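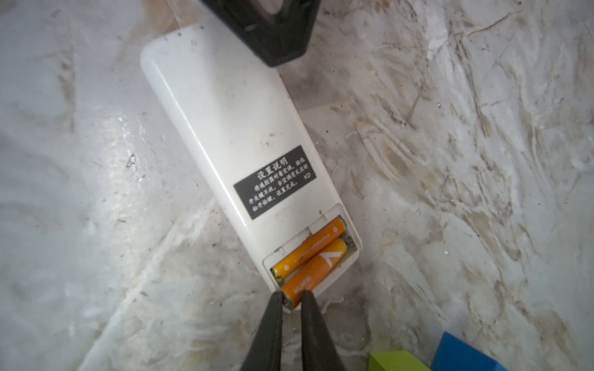

Figure 6. Battery task, wrist camera view. Gripper fingers at the end of the lower battery.

6. Running the battery task for visitors

This section covers the remote control demonstration only. For the block sorting table, see section 5. Allow 18 minutes per group, including questions.

6.1 Before the doors open

1. Switch on the Gunel controller and wait for the steady tone.

2. Home the arm from the menu. Keep the table clear of hands while it moves.

3. Lay the remote on the plastic sheet with its back facing up and the battery cover off. Put the cover in the parts tray. It is the piece most often lost on open days.

4. Set the remote at a slant to the arm. The task was taught this way and the grasp is less reliable with the remote square on.

5. Check that both AA batteries are seated. Press each one down with a thumb.

6. Open the wrist camera view on the visitor screen. If the remote is out of view, move the remote, not the camera.

Note: The sheet may stay creased. Do not stretch it flat between groups, as this shifts the remote and you will have to repeat step 4.

Note: The remote is an old air conditioner remote and is meant to look used. Visitors sometimes ask about the black sticker on the back. It is headed "设置说明" (setup instructions) and tells the owner to aim the remote at the air conditioner and hold a button until it responds.

6.2 During the demonstration

1. Ask the group to stand behind the yellow line.

2. Say what the arm is going to do before you press Start. People at the back cannot see the fingertips, so point them to the screen.

3. Press Start. The fingers come down to the end of the lower battery and close on it.

4. If the fingers close on the casing, press Pause, then Back One Step. Do not pull the remote free by hand.

5. When the run ends, press Hold before anyone comes closer.

CAUTION: Never reach into the battery compartment while the Hold lamp is off. The fingers are narrow at the tips and can pinch.

CAUTION: Take out any battery with a torn sleeve and put it in the red tub. Do not hand batteries to children.

6.3 Between groups

Refit the batteries yourself, with Hold on, and check them against the marks in the compartment. Enter the run in the log, including failed runs - the Noltero team uses both. The log stood at 1,054 runs when the August open day at Nultport began.

If the arm stops with code 138, the grip force limit has been reached. Clear it from the menu and home the arm again. For any other code, call Rosalinda Fajardo at the front desk or Isamu Yagi in the workshop.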